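Makoro Wrist Camera Kit
Trarngate Robotics Supply

The Makoro kit adds a small color camera at the wrist of a two-finger gripper. It comes with the bracket, a 2 m cable and a set of grid sheets for checking lens bend.

The kit was used in the Wiltumis study, which asked whether a grasping policy trained on real objects would also reach for objects that appear only in printed photographs. Donal McGrath ran 300 trials with flat prints and 900 with real parts, all on the same arm. The policy closed on prints more often when the fingertips were in view. Adding 20 print views to the training set reduced these false grasps, but did not remove them.

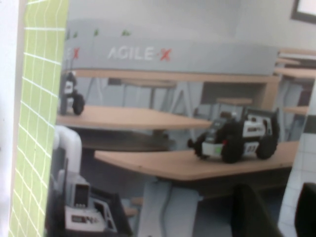

Wrist view of a showroom print with mobile robots on wooden tables. Gripper fingers at lower right.

The bracket fits Žukauskas parallel grippers without drilling. Other grippers need the adapter plate, sold separately. Calibrate again after moving the bracket or changing the fingers.

Study notes and the trial list are included with each kit. Page updated 2019-03-17.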